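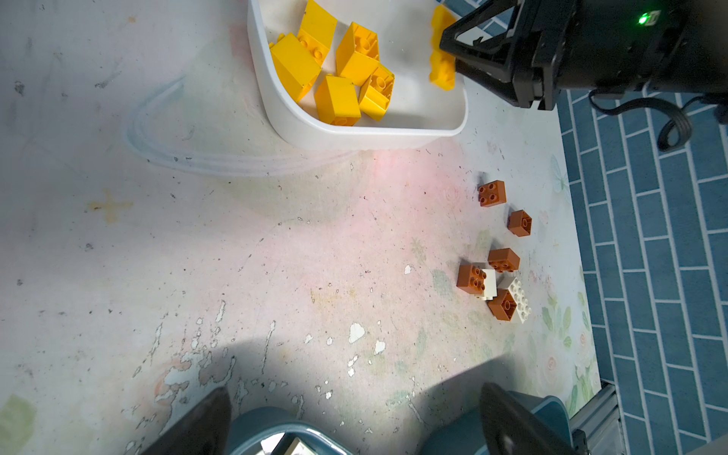 According to Larysa Nazarenko, the Rovska meteorite should never have been cut before its magnetism was measured, and most later accounts of the stone repeat her complaint. Rovska is a stony meteorite, an ordinary chondrite, that was found as two pieces in farmland near the village of Rovska. Their combined mass is 2479 grams. The pieces fit together along a single broken face.

Discovery

The larger piece was turned up by a plow and left on a field wall with other stones. It was recognized on Aug 28, 2009, when a visitor to the farm saw the dark crust on one side and tried a magnet on it. The smaller piece was found four days later, 70 meters to the north, in a drainage ditch. No fireball had been reported in the district in recent years, and the fall is undated. Rust in the outer few millimeters suggests that the stone had been in the ground for a long time, possibly centuries.

A search of the neighboring fields that August produced only slag and iron ore. Slag is common in the area because of the old furnaces at Braditz.

Description

Both pieces are covered in part by fusion crust, the thin layer that forms when the surface of a meteoroid melts in the atmosphere. The crust is black where fresh and brown where weathered. Cut surfaces show a gray interior with small grains of metal and many chondrules, the rounded beads of once-molten rock that give chondrites their name. Most of the chondrules have blurred edges, a sign that the parent asteroid was heated enough to recrystallize the rock but did not melt.

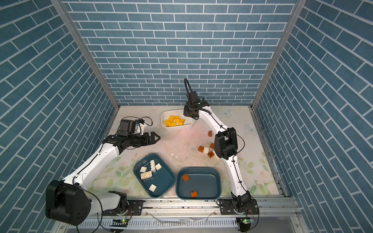 Thin dark veins run through the larger piece. They are usually explained as shock melt, formed when the parent body was struck by another object. Siliņa, who prepared the first thin sections, counted the stone as moderately shocked, and this grading has been kept.

Magnetism

Chondrites can hold a weak record of magnetic fields from the early solar system. Touching one with a strong hand magnet can overwrite that record, and heat from a dry saw can alter it as well. Rovska was exposed to both. Nazarenko later sampled the center of the smaller piece, but her results were inconclusive.

Collection

The main mass is kept at Prarnungate, along with the thin sections. A slice of the smaller piece is on display in Braditz. Rovska has no connection with the Braditz iron, an object once listed as a meteorite and now regarded as furnace waste.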